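Reading order for the Irska books: talk notes
Fri 26 September, Tudville library, upstairs room

Hi everybody! So good to see manga people and comics people in one room. (Wait for the back row to sit down.) I'm Paula Gavrilă, I've been reading Irska for 14 years and I still get goosebumps at the ferry chapter!

Slide 2. Show of hands: who started with volume one? Who started with whatever the library had? I was in the second group. I picked up volume six, understood maybe half of it, and went home completely in love with Harahap, the old mapmaker who talks to his boots.

The main series has 94 chapters. Then come the two side stories, and this is where people argue. My friend Sutrisno Santoso says to read them last. I say stop after the winter arc and read The Salt Road right there, while you still remember what the sister said on the bridge. Please fight me on this at the break, I love this argument.

Slide 3. Talk about the art. Early pages are scratchy and crowded, with tiny lettering, and then the harbor arc opens up and you get those huge quiet skies. Hold up the paperback. Pass it around (ask for it back!!).
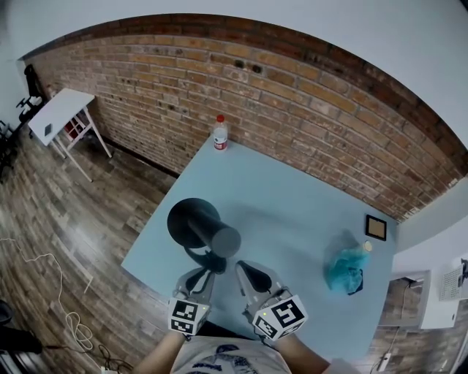 Blue table, brick wall, both hands busy.

Slide 4. Spoiler warning, say it twice. The masked captain. Go back to the market chapter and look at how she ties her scarf. It's the same knot! I yelled on a bus when I saw it.

Skip the part on translations if we're past the half hour. If there's time: old edition has the better jokes, new edition has the better songs.

Slide 5. Where to start if you're brand new: chapter one, no shortcuts, and give it until the storm. Younger readers can begin with The Lantern Boat, it's gentle and very funny.

Questions. Remind them the December meetup is all about villains, so bring your favorite and be ready to defend them!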